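June 15, 2023
Posted by Nives Valentini to the list

Nives Bianchini wrote:
> Can any of them put flat-pack together yet? Grunent want 700 a month
> for theirs and I can't see it.

Short answer no. Not alone. Plastic tube and socket stuff is the fair test I think, no screws, light parts. Holding is fine - lining up a tube with a socket is where the time goes. Allow 18 minutes for what I do in two.
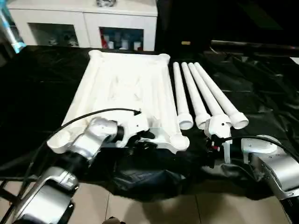 White frame, four tubes still separate.

Close up is harder agian, the arm gets in the way of its own view. Black sheeting doesnt help.

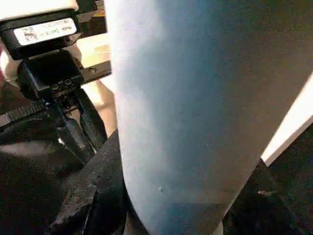

Bianchini came back to say she'd still pay 500 if it did the washing up as well.

99 shares, 2 comments

Umon: Bareck said the same last year. Still waiting.
Palumbo: Shelves first, then we'll talk.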